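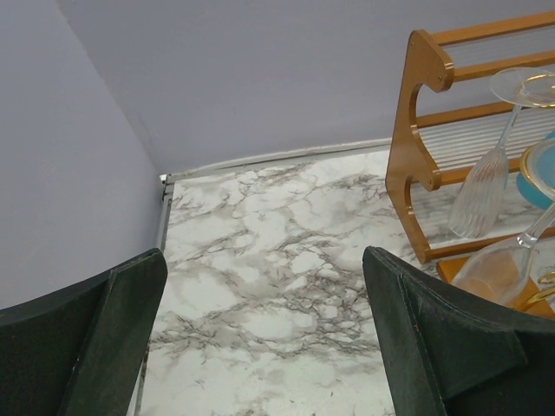
Skoretti Street Block Association – June meeting, minutes

Present: Valquíria Holanda (chair), Heloísa Trindade, Madhu Mishra, Gleice Moura, Thaís Holanda (notes). Started 7:10, Heloísa had the key.

1. Last minutes
Read, OK'd. One fix – the Jedow lot is the one behind the laundromat, not next to it.

2. Money
Balance 955. Paid out 103 for the permit, receipt with Madhu. Gleice asked if the permit covers both ends of the street. Madhu thinks yes, will check before Wednesday. Still waiting on the refund for the banner.

3. Speeding on Sarkar Avenue
Long discussion. City wrote back to Valquíria, says a speed count has to happen before they will look at bumps. Form needs signatures from households on the avenue itself, side streets dont count. Heloísa has the clipboard. Gleice wants a stop sign at the school corner instead. Agreed to ask for the count first and bring up the sign in the same letter. Valquíria to draft.
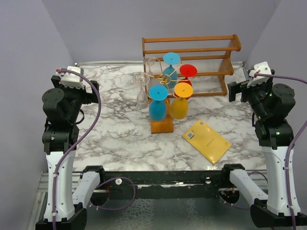

4. Storm drain
Still blocked by the mailbox. Thaís called twice, got a ticket number the second time. If no truck by next meeting, call the council office. Madhu has before photos from the April rain.

5. Rirna quote for tree work
386 for the two maples, haul-away included. Valquíria says fair. Heloísa wants a second quote, the last crew left the stump. Vote: 4 for going ahead, Heloísa against. Gleice to call them and ask for a morning slot, and to get the stump grinding in writting.

6. Block party
Street closed noon to 6, pending the permit question above. Tables from the church, Heloísa picks up. Madhu on grill. No amplified music after 5, same as last year. Kids' bike parade stays, route goes the other way round so nobody crosses Sarkar.

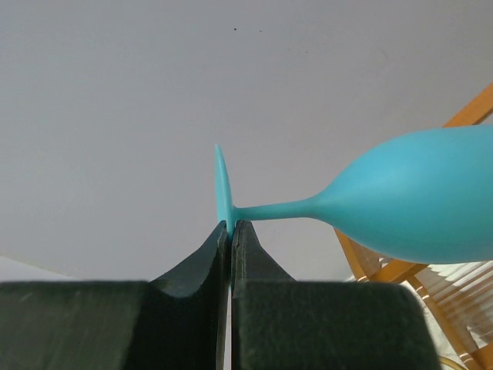
Drinks table took up the rest of the time. Gleice does not want any glass on the street after last year, took two of them half an hour to sweep up by the hydrant. Plastic wine glasses then, the turquoise kind with a stem, if people will wash them and not toss them. Thaís says paper cups are cheaper. Left open, Gleice to price both. Ice from Valquíria's freezer, bring coolers with names on. Lemonade for the kids at a seperate table, close to the shade.

7. Other
Porch light at the corner house out again, Madhu will knock. Newsletter items to Thaís by Wednesday.

Closed 8:35. Next meeting same place, Madhu to open up.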